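Lendton Height-Adjustable Table Base

Home » Workspace » Table Bases » Lendton

The Lendton is a two-column steel base for worktops in offices, studios and teaching rooms. It is supplied without a top and fits any solid or veneered panel with a minimum thickness of 20 mm. Columns are powder-coated in grey, white or black.
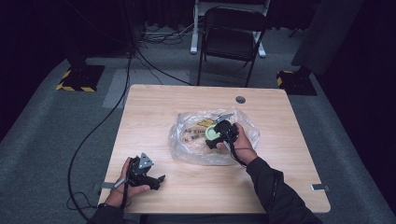
Vomemano Product Desk

Travel is stepless, with 4 memory positions set from the keypad. The control box mounts under the panel on the rear crossbar, and the mains lead can be routed down either column. Panels with a cable hole should be oriented so that the hole clears the crossbar – check this before drilling pilot holes.

The crossbar telescopes to suit the panel and locks with 2 grub screws at each end. Use the 12 supplied wood screws to fix the panel. Do not substitute longer screws in a 20 mm top.

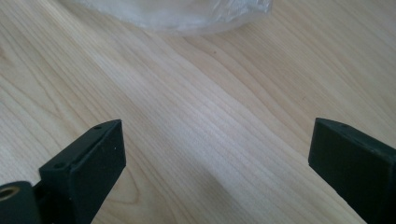
Pilot holes should be drilled with a depth stop and vacuumed clear before the base is lowered into place. The Grestumden levelling feet are pre-fitted and adjust by hand for carpet or hard floors. Castors are sold separately under the Pap range and reduce the rated load – see the data sheet for both figures.

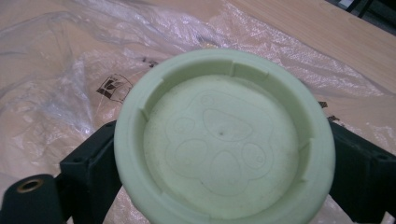 Vomemano Product Desk

After assembly, run the base to its lowest point and hold the down key until the display resets. Repeat after any power outage. Clean the columns with a dry cloth only; solvents will dull the coating. Spare keypads, feet and control boxes can be ordered by part number from the label on the rear crossbar.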